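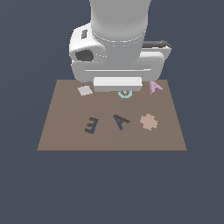

Figure 4. Simulated arm over the brown tabletop.

August | By Britta Ruppert and Necati Baysal
Print | E-mail

4.2 What the clerks told me about judge elections

I went into the Gudham interviews thinking I'd hear a lot about money. I heard about ballots, mostly (and parking, but I'll spare you that). We talked with 28 court clerks, and 15 of them brought up ballot order before I'd even gotten to my second question! Their point was simple: people come out for the big races, work their way down the page, and by the time they hit the judges they're tired and guessing.

Rajitha Sheikh, who has run the Gudham clerk's office through four elections, put it this way: "They know the sheriff. They don't know us, and they don't know the judges either."

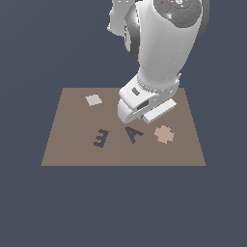

Figure 5. White arm reaching toward the tabletop, simulated view.

So we went back to the mail survey, the one Necati coded by hand. We sent out 2000 forms in the Gudham and Branance districts and got 385 back, a return I'd call thin, and I'd be careful leaning on it too hard. Still, the people who wrote something in the comment box kept saying the same thing the clerks did. One woman in Branance said she picks the name she can pronounce. Another voter skips the judges altogether and feels bad about it in the car.

Share (15) | Comments (2)

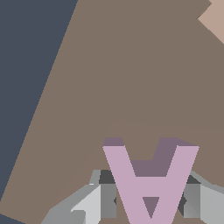
Vol. 28, No. 2

4.3 Sitting judges and second terms

Now, the part Volker Rathjen and I argued over. He thinks a sitting judge wins again because voters have seen the work and like it. I think most voters haven't seen any of it, and the word "incumbent" does the lifting. Our survey can't settle that (we never asked whether people had been inside a courtroom, which still bugs me). What we can say is that both judges in our two districts kept their seats, and that only one of them had an opponent, Panagiotis Golob, who entered the race late and put up very few signs. We take up his campaign in Section 5.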